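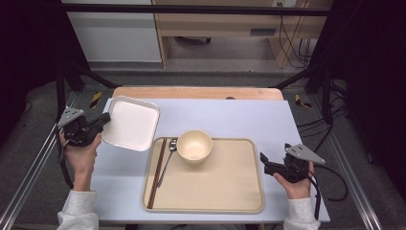

## Tray sets: questions we receive often

**What is in one set?**
The Restero set has a tray, a round bowl, a square plate, a spoon and a pair of chopsticks. Cups are sold separately, under the name Lodhi.

**How should I lay the tray?**
There is no strict rule. In our canteen we put the bowl to the right, the spoon beside it and the chopsticks on the left. Many left-handed guests prefer the opposite, and this is also fine. If the tray feels too full, keep the plate on the table.

**How much does the bowl hold?**
The bowl holds 400 ml to the rim. For soup we recommend to fill it less, so it can be carried without spilling.

**Can everything go in the dishwasher?**
The bowl, plate and spoon – yes. The chopsticks should be washed by hand and dried the same day. Please do not leave them in water overnight. The tray can be wiped with a soft cloth and a little soap.

**Is the tray safe in the microwave?**
No. Take the bowl off the tray first.

**My tray has small scratches. Is this covered?**
Light scratches from daily use are not covered. Cracks and bent corners are covered for the first 5 months. Send one photo and your order number.

**Can I buy only the chopsticks?**
Yes, in packs for restaurants and canteens. Ask for item 112 in the Pakon catalog. Single pairs are not available at the moment, but we hope to have them again in January.

**Do you deliver large orders?**
Orders of up to 600 sets leave from our Horen warehouse. For bigger orders please write to us before you pay – the delivery time can be longer.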